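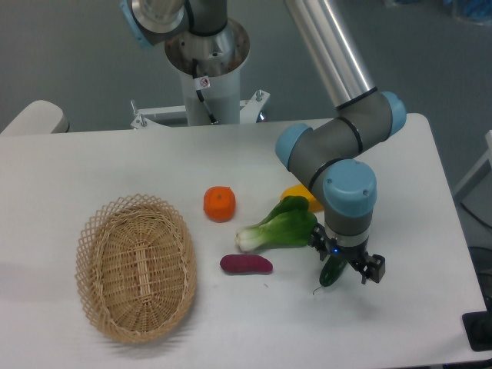 Minutes of the Sensor Working Meeting, August 28, 2020

Present: Reginald Hutchins (chair), Dilley, Montoya, Rasell (by phone from Hidesgate)

1. Minutes of the July meeting
Approved with one correction. In item 4, the word "humidity" should be "temperature".

2. Cold storage at Hidesgate
Rasell reported that 15 wireless loggers are now installed in the cold rooms. Two of them lose connection when the steel door is closed. The readings are kept in the memory of the logger and sent later, but the alarm then comes too late. Montoya proposed a second receiver in the corridor. Agreed.

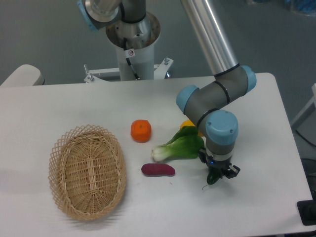

Basket, orange fruit and bok choy on the white table.

3. Alarm messages
In July the system sent 331 messages by text. Dilley has looked through them and found that over 100 were repeats of the same alarm. It was discussed whether to make the delay longer. Mr. Hutchins prefers to keep the delay as it is and to stop only the repeats — the night staff must still get the first message at once. Dilley will change the settings and inform all users by e-mail.

4. Batteries
The low battery warning comes at 15 percent. Rasell asked for an earlier warning for the outdoor units. Montoya will ask the supplier if this can be set for each unit separately. No decision today.

5. Other matters
The calibration certificates are still missing for the old probes. Dilley to send a reminder.

Minutes taken by Montoya.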